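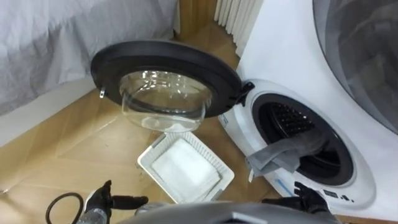

BRIRNIK OPENS REGISTER FOR PEOPLE WHO SLEEP BESIDE THEIR WASHING MACHINE

Flallell tenants offered free advice on noise, damp and the sock that got away

GOSTTON, February – Housing advice charity Brirnik has launched Spin Cycle, a free service for tenants whose laundry room is also their bedroom.

The service follows a winter survey of 669 rented homes in Gostton and the neighbouring district of Flallell. In 104 of them, the washing machine stood in a room where somebody slept. Letting adverts described several of these rooms as "fully equipped", and one as "a bedroom suite with appliances".

"You go to bed with the bed on one side and the porthole on the other," said Fenna Boersma, who runs the project. "People get quite fond of it. Then a neighbour borrows it for a duvet at ten at night and the fondness wears off."

Tenants who sign up will receive a home visit, a set of anti-vibration feet where the machine can take them, and a printed guide, Living With the Drum. The first 600 copies are free. The guide has a chapter on wooden and laminate floors, which carry a spin cycle along the planks and up through the legs of a bed, and another on where to put a clothes airer when the only radiator is behind a second appliance.

It also takes a firm line on doors. Brirnik advises leaving the washing machine door open between washes so that the drum and the rubber gasket can dry, and wiping the fold of the gasket with a cloth once a week. In a small bedroom this means a glass bowl at shin height. The guide recommends learning where it is before turning the light off. Homes with small children or cats should keep the door shut when nobody is in the room, and check the drum before every wash.

Liudmyla Nechyporuk, who wrote the guide after four years in a Flallell bedsit, said the chapter on unloading had taken her the longest.

"Everyone takes out most of a wash," she said. "There is always one grey thing left hanging over the edge, and you tell yourself you'll get it on the way past. I have slept next to that grey thing for a week."

Visits begin on Wednesday and will cover Flallell first. Solomiia Kuzmenko and Fedir Derkach will carry them out between 4 p.m. and 8 p.m., when most tenants are home and, as the survey established, most machines are running. Derkach will bring a spirit level. Tenants are asked not to tidy up for him, as he needs to see where the bed normally goes.

Brirnik hopes to reach 2000 households by the end of the scheme. It is also asking landlords to say in their adverts which room the washing machine is in. Two have agreed so far. A third asked whether it counted as furniture.

ENDS

Notes to editors

Spin Cycle is open to private and social tenants in Gostton and Flallell. There is no income test.

Living With the Drum, by Liudmyla Nechyporuk, is available from the Brirnik office and from Flallell library.

For interviews, contact Lesia Mykhailiuk at the Brirnik press desk. Please ring before 4 p.m., as her own machine goes on after that.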